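About Clirby

Clirby is a small company that works on household robotics. We teach machines to handle laundry: picking up socks, sorting small clothes, folding towels and pillowcases. We started with three people in a rented garage and now have 11 on staff, most of them in one long building behind the old Sotiropoulos bakery.

Ngaio Bright runs the company. She worked in commercial laundries before she studied engineering, and she still does a good share of the folding when we need to compare a machine with a person. Fotis Kontogiannis leads the hardware side. He designs the grippers, builds most of them and fixes all of them.

Our customers are care homes, small hotels and other robotics teams. Some of them buy finished equipment. Others come to us for handling data, meaning recordings of ordinary tasks done by hand with one of our grippers, which they use to train their own systems. The software that sorts and checks those recordings is called Skilness, and we wrote it ourselves.

Open days

We open the building to visitors every May and again in the fall. The spring open day this year brought in 62 people, which is the most we have had. They came from two nearby high schools, a hotel group, a nursing college and the houses across the street.

Visits start at 10 a.m. in the front room with a short talk by Ngaio. After that we split into small groups and go through to the demonstration rooms. The bedroom is the one people ask about most. We make it up with bedding from several households, since a robot that only knows plain white sheets is not much use in a real home. Patterned quilts, stripes and thin, slippery cloth all give a camera different problems, and a sock is harder to pick up cleanly than most visitors expect.

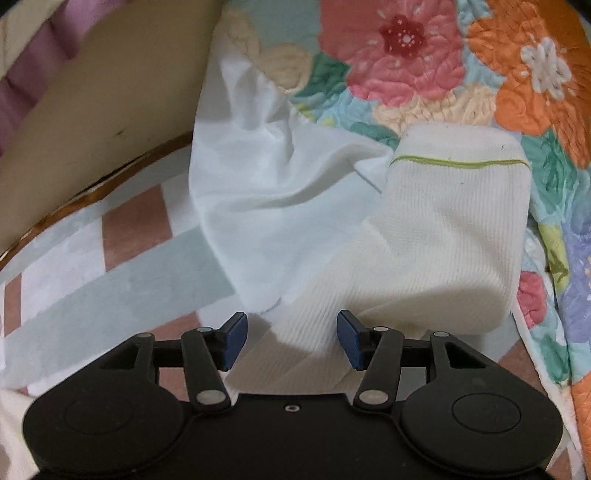

What visitors see

Socks on the bed. A staff member takes a hand-held gripper and brings the open fingers down over a white ribbed sock lying among other fabrics, with a flowered bedspread next to it. The two blue finger pads face each other across an open gap. We show the movement slowly first and then at normal speed. Anyone over 12 can have a turn afterward, and most people need a few tries before they stop pinching the bedding along with the sock.

The folding table. The arm we call Eltura folds hand towels in the second room. It is slow – a person can do several in the time it takes to do one – and we run it at its usual speed so that people can judge for themselves.

The workshop. Fotis has grippers open on the bench and will take one apart if you ask. He keeps a box of worn finger pads from earlier versions, and visitors are welcome to handle them.

The review desk. Visitors can watch a recording being checked in Skilness and try marking the moment a grasp begins. We have over 1,000 recordings of socks alone. Nothing recorded by visitors goes into our training sets unless they have signed the form at the front desk.

Planning a visit

Open days are free, but please book ahead, as the demonstration rooms are narrow. School groups can also come outside the open days by arrangement. We ask for one adult for every eight students. The building is on one level, and there is a quieter room by the entrance for anyone who wants a break from the noise of the workshop.

Parking is on the bakery side. Coffee and tea are in the front room until the last group finishes, usually at 3 p.m.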